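Notebook, back bench
19th June

Bin and tabletop day. Started at half past eight with the window open, too warm already by ten. Krystyna Zieliński in until lunch, Heledd Jarman in the afternoon.

Carried over from last week: the metal bin on the light table has been used for everything since October and the paint shows it. Three things to settle: whether the floor wants doing at all, what to do with the flaking on the back wall, and whether it should stay on the bare wood or go on a mat.

Took the small parts out first and put them in two trays on the window sill. Krystyna wiped each one with a dry cloth and a few with a damp one. Nothing broken. One had a burr on the long edge, took that off with the fine file and it now sits flat. Two had old label glue on them. Tried warm soapy water, no good, then Berex, which lifted it in a minute or so but leaves a film. Rinse after Berex. I have written this in here before and I still forgot.

Cleaning the bin. Vacuum with the brush head, then cloth and soapy water, then a clean cloth. A fair amount of paint dust came up with the first pass. Did the sloping sides from the top down so that the dirty water ran to the floor and could be mopped up in one go. The corners are the bad part, cloth over the end of a lolly stick works well enough.

Floor. It is bare metal and has been for as long as I have worked here. Krystyna thought we should take the scratches out. I thought not, and we argued it over tea. Her case is that the grit sits in them and the parts pick it up. Mine is that if we polish it we will be polishing it every month. Settled on trying a patch in one corner, 6 strokes each with the grey pad and the white pad, then look at it in a different light. The grey pad leaves its own marks, finer than the old ones but all in one direction. The white pad did next to nothing. Left it at that. Decision: floor stays as it is, clean only.

Back wall. The paint towards the right is scraped and coming away. Went over it with the plastic scraper, only where it was already loose, and stopped when it stopped coming. Collected the flakes in a jam jar lid so as not to have them in with the parts. Did not sand. If we repaint, the whole wall wants doing and that means the bin out of use for a couple of days. Krystyna has half a tin of the blue-grey from when the shelves were done but it has a skin on it and I don't trust it.

Put the bin back on the table and the parts back in, shared between the left and right sides with the middle of the floor kept clear. That was Krystyna's idea. When everything is spread about evenly you can't tell at a glance whether something has been moved, and there is nowhere to set a part down while you look at it. It also makes wiping out easier, one pass through the middle without lifting anything.

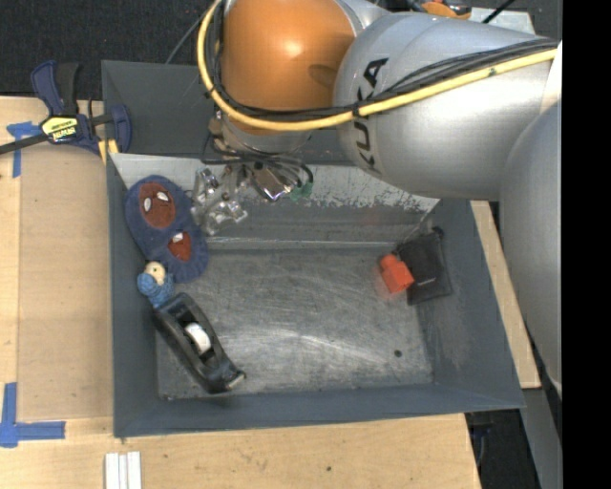 Lunch. Krystyna off at one.

Afternoon, mat or no mat. The wood is light and marks easily, and there are dents along the front of the table which I put down to the old vice. Heledd brought a sheet of the Flosum matting, the thin one. Cut it with the big scissors, then again with a knife and a steel rule after the scissors made a mess of it. Lifted the bin on. It does deaden the noise when something is dropped in, quite a lot. But the bin slides on it more than on bare wood, which I did not expect. Heledd pushed it with one finger to show me. Tried it the other way up, textured side to the bin, slightly better. Tried a strip of the rubber shelf liner under the front edge only, much better, but then the bin is no longer level and a round part would roll to the back.

Liner under all four edges then. Level, does not slide, still quieter than bare wood. Table protected as far as I can tell. Going with this for now. The Flosum sheet is rolled up behind the door if anyone wants it. Do not throw it out, it was not cheap.

Heledd's test for the noise, for the record: drop the same part from the height of the rim, listen from the doorway. No meter, just the two of us saying louder or quieter. We agreed every time except once.

Parts list. Heledd wants one taped inside the cupboard door with what is supposed to be in the bin, so that things stop drifting off to other benches. Agreed. She will type it, I will check it against the trays. Pencil column on the right for changes. The old list on the clipboard is out of date and should go in the recycling once the new one is up.

Ordering. Need cloths, white pads (for other jobs, not for this one) and a new brush head for the vacuum, the bristles are splayed. Greltard do the cloths in packs of 50 and in a box of 300. The box is better value but we have nowhere dry to keep it, so one pack. Lý has a brush head listed that looks right, but check the diameter of the tube before ordering — the last one was too loose and we ended up with tape round it.

Things I would do differently. Vacuum before wiping anything nearby, the paint dust went on to the clean sill and I had to do that twice. Have a second bucket. Label the trays left and right before taking the parts out — we put them back from memory, and I am fairly sure two ended up on the wrong side. Not important this time but it will be if Heledd's list goes by side.

Time taken: emptying and wiping parts was the best part of an hour. The bin itself 30 minutes, not counting tea and the argument. The mat business took most of the afternoon and should not have.

Still open:
Repaint back wall, yes or no. Ask what the drying time is for the metal paint before deciding.
Small dark spot on the bin floor towards the front right. Did not chase it today. Try Berex on a cotton bud, then rinse.
Liner edges, see if they creep. Pencil marks on the table at each corner of the bin so we can check.
Tube diameter for the brush head.
Jam jar lid of paint flakes is on the shelf by the sink, needs to go out with the workshop waste, not in the kitchen bin.

Heledd locking up tonight. I have the cupboard key, will bring it back in the morning.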